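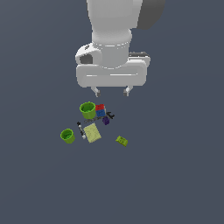 Gripper hand over a grey floor, fingers open.

Category: Support > Staff Printing
Reading time: 1 min
Print this page | E-mail this page

Ticket 434 - Waltano print queue, third floor
Status: Closed

Feb 22, 2020. Reported by Shona Prendergast. Documents longer than 9 pages remain in the queue and do not print. Shorter documents are unaffected.

Kevin Moynihan cleared 70 held jobs and restarted the queue. The fault returned.

Spool folder found to be full. Old files removed and the storage limit raised. Three long documents were then printed without error.

Staff should resend any missing work - held jobs cannot be recovered.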